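Teleoperación con dos brazos: ¿cuántas demostraciones y cómo sujetar objetos pequeños?

Publicado en agosto de 2025 en Robótica y automatización

Dzifa Alhassan

Estoy enseñando a un par de brazos a recoger llaves de una mesa y dejarlas dentro de una bolsa. Los manejo a distancia con dos mandos Sedero y grabo cada intento completo. Llevo 50 demostraciones y el modelo entrenado llega hasta la llave, pero cierra la pinza demasiado pronto o un poco al lado.

La mesa es negra y brillante, y encima hay más cosas aparte de las llaves. No las quito porque quiero que funcione en una casa normal.

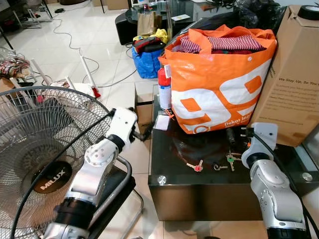 Cuando manejo yo los mandos casi siempre acierto, aunque a veces corrijo dos o tres veces antes de cerrar. Mis dudas son si debo borrar esas correcciones y si con más grabaciones se arregla solo.

Davoud Azimi

No borres las correcciones — son las que enseñan al modelo a salir de una mala posición. Borra los intentos en los que te quedaste parado pensando, porque luego el brazo aprende a pararse en el mismo sitio.

Con 50 te quedas corto para piezas planas. Yo tuve que llegar a 800 con tornillos, aunque empecé a ver mejora bastante antes. Cambia las llaves de sitio y de orientación en cada intento y empieza con una sola. El otro brazo déjalo quieto hasta que la primera parte salga bien.

Revisa también los reflejos. En una superficie brillante la llave se ve doble según el ángulo de la luz. Prueba con un mantel mate y compara. Si con el mantel mejora mucho, ya sabes por dónde va el problema.

Nkrumah Sowah

A mí me pasaba igual y era retardo entre el mando y el brazo. 100 ms ya se notan. Mira si las imágenes y las posiciones se guardan con la misma marca de tiempo.

Lamisi Zakaria

Yo uso Plorance para grabar y va bien, pero no lo he probado con llaves.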